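Toy Library in Prirkley Opens Puzzle Block Room

PRIRKLEY - The Prirkley toy library will begin lending puzzle blocks and assembly pieces in March, after a winter spent sorting donated parts that had been sitting in storage bins since the library moved to its present building on Wollia Street.

The new collection takes over the former reading corner at the back of the building. It has 329 pieces so far, grouped into 30 sets, and members will be able to borrow one set at a time for up to 17 days. Sets can also be used on site during open hours without a membership card.

Most of the pieces came from Brevora, a local maker of classroom materials that closed its Prirkley workshop last fall. The company gave the library its sample stock, along with the trays and dividers it had used to show the pieces to schools. A smaller group of parts came from families in town, and those took longer to sort, as many had arrived mixed together in grocery bags.

Library staff said the sorting was done by shape first and by color second. Pieces made of several cubes joined together went in one group, flat blocks in another, and bars and brackets in a third. Anything chipped or with a sharp edge was set aside. Parts that did not belong to any known set were kept in case they turn out to match something that comes in later.

The room has two low tables and a longer bench along the wall. On the tables the pieces are laid out in shallow open trays, so that children can reach in from any side and parents can see at a glance what has been left out. The bench is meant for older children and adults who want to spend more time on one puzzle and leave it standing while they take a break.
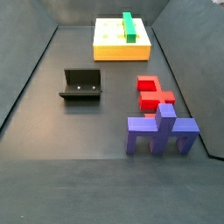 Colors were a point of some discussion in the planning. The library had considered keeping each tray to a single color to make cleanup easier, but families who tried the room in advance preferred mixed trays. Younger children in particular tended to pick a piece by its color and then look for a place where it would fit. The mixed trays stayed, and a colored sticker on the lid of each set now shows which pieces should go back inside.

Each set comes in a fabric bag with a card listing its contents. The cards do not give solutions. Borrowers who get stuck can ask at the desk for the answer binder, which stays in the building. The binder covers 19 of the sets at present, and the rest will be added as staff work through them.

The library chose sets for a range of ages. The simplest have only a few large blocks and ask the builder to copy a shape from the card. The hardest are cube puzzles with interlocking parts that have to be put together in a certain order. The desk will keep a printed guide with a suggested age for each set, though members are free to take any of them.

Small parts will be marked clearly. Sets with pieces that a child under three could swallow have a red tag on the bag and are stored on the upper shelf. They can be borrowed by any adult member but will not be put out on the low tables during the morning play session.

Missing pieces have been the main problem at other toy libraries in the area, and Prirkley has tried to plan for it. Borrowers will be asked to check the card against the bag when they pick up a set and again before they bring it back. There is no fine for a lost piece. A set that comes back short will be held behind the desk for two weeks to give the family time to look under the couch, and after that it will be filled from the spare parts box if a match can be found.

The Rewi Woodworking Club has offered to make replacements for the plainer pieces. The club meets in the same building and has already cut several square bars and small blocks to fill gaps in the donated sets. Joined pieces with many cubes are harder to copy, and the library does not expect to be able to replace all of them.

Cleaning was another part of the winter's work. Every donated piece was washed by hand with mild soap and left on towels overnight. Returned sets will be wiped down before they go back on the shelf, so a set brought in late in the day may not be ready for the next borrower until the following morning.

The room will be open whenever the library is, with one exception. On Wednesday afternoons it is reserved for a school group, and other visitors will be asked to use the front play area until the group leaves at 4 p.m. Sets can still be picked up and returned at the desk during that time.

A yearly family membership covers the new collection at no added cost. Members who already have toys out on loan may take a puzzle set in addition to their usual limit. Reservations can be made at the desk or by phone, and a set will be held for two days once the borrower has been told it is ready.

The library is still accepting donations of blocks and assembly puzzles. It asks that pieces be clean and that sets be kept together where possible, in a bag or box with the name of the puzzle if it is known. Loose pieces are welcome too. Electronic toys, magnets and anything with batteries cannot be taken for this collection.

Donations can be left at the side entrance on Wollia Street during open hours. Please do not leave bags outside when the building is closed.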